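FOR IMMEDIATE RELEASE

Thursday, January 18, 2018

Duggan Law Office Questions "Guaranteed" Traffic Ticket Dismissal Plans

Drivers should read the refund terms before paying a flat fee, firm says

Duggan, a traffic and license defense practice, today put out a plain-language guide to prepaid ticket dismissal plans, along with a warning that many of the promises used to sell them do not hold up well on a second reading.

The plans are sold mostly online. A driver uploads a photo of a speeding or red light ticket, pays a fee, and is told the case will be dismissed or the money comes back. The firm's attorneys have read the terms behind a number of these offers and came away unconvinced.

"The word 'guaranteed' is doing a lot of work in these ads," said Busisiwe Ndlovu, managing attorney at Duggan. "No lawyer can promise you what a judge will do on a given morning. When somebody does promise it, I want to see what they're calling a win."

In many of the contracts the firm reviewed, a win covers far more than a dismissal. A reduced charge can count. So can a plea to a non-moving violation that carries a bigger fine than the original ticket. In one contract, a postponed court date was listed as a "favorable interim result" and ended the refund period.

Refund windows were another sore spot. One client came to the office after asking for her money back and learning that she had 19 days from the date of purchase to file the claim. Her hearing was set for May, months after that window had closed.

"She did everything the website told her to do," said Sizwe Tshabalala, who handles license suspension hearings for the firm. "She paid on time and she sent in her paperwork. The refund was never really on the table."

The guide also takes a hard look at success rates. Claims of winning nearly every case are common, but the firm found few sellers willing to say how many cases were counted, in which courts, or over what years. Some rates leave out any driver who missed a deadline or had a prior ticket - and drivers with prior tickets are often the ones most worried about their license.

Duggan does not claim that every flat-fee service is a bad deal. A fixed price can be fair when a licensed attorney is named in the agreement and the scope of the work is spelled out. The firm charges flat fees itself for some first-time speeding cases, and it suggests drivers be just as picky about those.

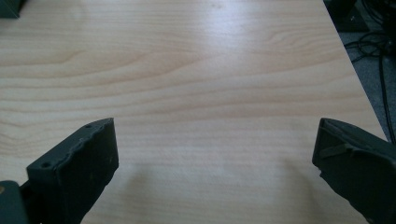

Should a driver just pay the ticket and move on?

That depends on the points. In most states, paying counts as a guilty plea, so a driver should find out what the violation adds to his or her record before sending in the money.

Tiina Hakala, who wrote the guide, said readers should ask any seller for the name and bar number of the lawyer who will appear in court, and should get the definition of a refundable result in writing. "If the answer comes back as a link to the sales page, keep your card in your wallet," she said.

The guide runs 2 pages and is free at the front desk or by mail. It does not rank companies and is not legal advice for any one case. Drivers with a hearing already scheduled should bring the ticket, any court notices and a copy of whatever plan they bought.

Media contact: Xolani Cele, Duggan, ext. 2179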